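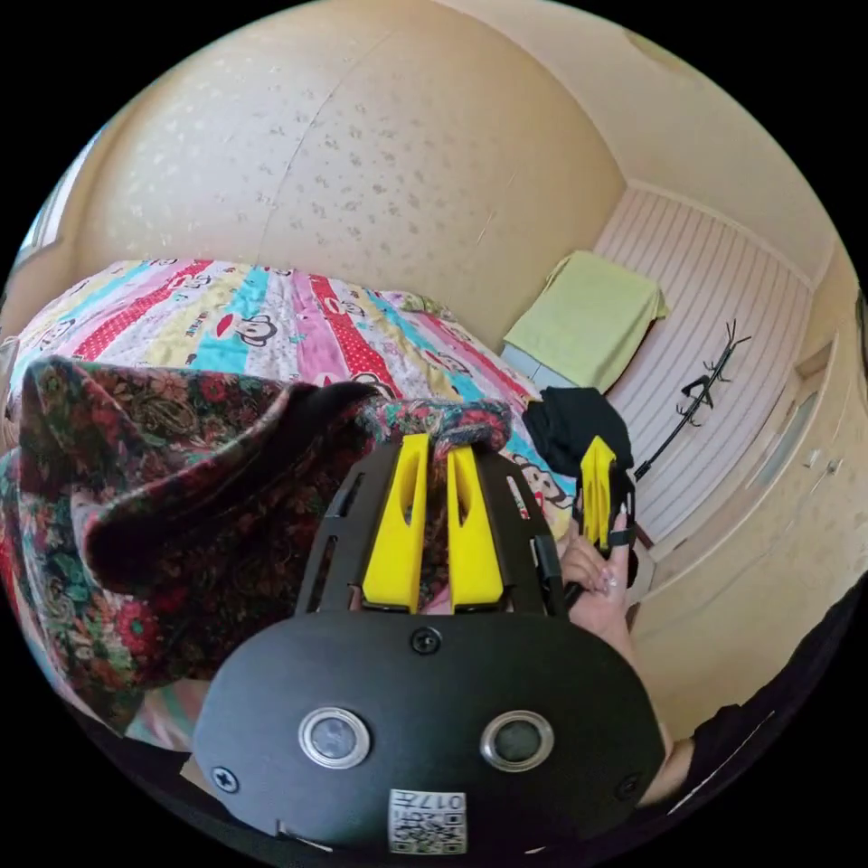 Floral blanket on the striped monkey quilt

Hi all,

Stavros Bošković wrote on 28th May:
> Does anyone remember the Volville talks on what our town would
> look like by now? I've got the old program here and it promises
> driverless buses on every route. Did any of it come from a local
> firm, or was it all imported optimism?

Stavros, I was at two of those talks and yes, some of it was local! Altix had the bus idea (they were still above the bakery then, eight people and one decent chair) and Barros did the parking sensors, the ones that are still in the kerb outside the library. The buses never got past the loop at the showgrounds, but the bit that worked out which lane it was in ended up in harvesters, and I'm told there are 700 of them running it now. Not bad for a bus nobody caught.

The one I really loved was the Caltis fellow with the weather balloons - he reckoned we'd all have our own forecast, street by street, within 10 years. I get mine on my phone every morning and it's still wrong about my washing.

Could you scan page 7 of that program for me? I think it has the list of speakers, and I've been trying to remember the balloon man's name since December.

Cheers,
Jen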